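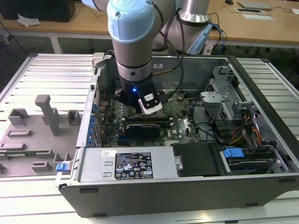 About Nechyporuk

Nechyporuk is a small computer repair and refurbishing company in Firnport. We repair desktop computers and laptops for homes, schools and small offices, and we sell used machines with a guarantee of 90 days.

The company was started by Vilja Ruotsalainen, at first only in the evenings, in the back part of a bicycle shop in Cleltville. In November of the second year the bicycle shop needed its space again, and we moved to our present address by the harbour. Hsiu-ying Tai joined at that time. She takes care of the school orders and also answers most of the letters.

Today we are 5 persons. We have regular agreements with 34 schools and offices, the furthest of them in Nusness, where we drive every second week.

How we work

You bring the computer, we look at it and you receive a price in writing. Looking costs nothing if you leave the repair to us. If you do not want the repair, we ask 39 for our time. Old parts are given back to you when you wish it. Please make a copy of your files before you come, if the computer still allows this.

We speak English, Finnish and Mandarin, and we try to explain things without difficult words. It is no problem to ask twice.

Visiting us

The entrance is from the yard side, next to the bakery. Parking in the yard is free for up to 90 minutes. The shop is closed on 3rd June for our yearly stock counting.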